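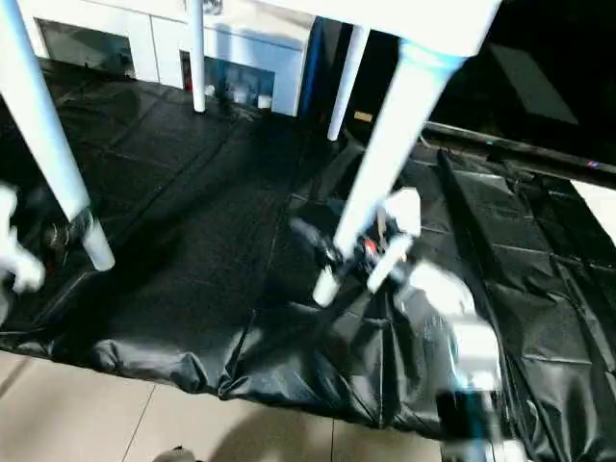
What should go under a white table before the legs are repainted? A plastic sheet larger than the table's footprint, laid flat and left in place until the last coat has hardened.

Zurnden, the furniture workshop run by Ginette Baudry and Hamisi Muriithi, will start repainting its tables and low cabinets in September. The work covers 24 tables, all with white tops and white legs, and will be done in the rooms where the furniture is used. Moving it to the workshop was ruled out on cost.

The floor covering is black plastic tarp. Paper was tried first and tore under the table feet when a table was shifted. The tarp is supplied folded and keeps its creases after it is opened out, which does no harm as long as the feet stand flat. Baudry said a fold trapped under a foot was enough to make a table rock, and that the legs should be lifted and set down again, never dragged.

Legs get two thin coats, brushed downwards from the underside of the top. The lower ends are done last. Muriithi said most of the wear on the tables he had inspected was in the bottom part of the leg, where chairs and brooms strike it, and that the tops needed only washing. He has allowed 7 hours between coats with the windows open.

Cabinets standing next to a table will stay where they are. Users have been asked to clear the open compartments beforehand, including cups and small containers at the back. Anything still on the shelves when work begins will be put in a box with the room number written on the lid.

The budget is 958 pounds for paint, brushes and sheeting. Labour is charged separately. Nyokabi Minja, who is drawing up the room list, said rooms with two tables would be done one table at a time so that one stayed in use. Tarps will be wiped down and reused from room to room, and replaced if they split.

Requests for a change of slot should reach Minja before noon on the working day before the visit.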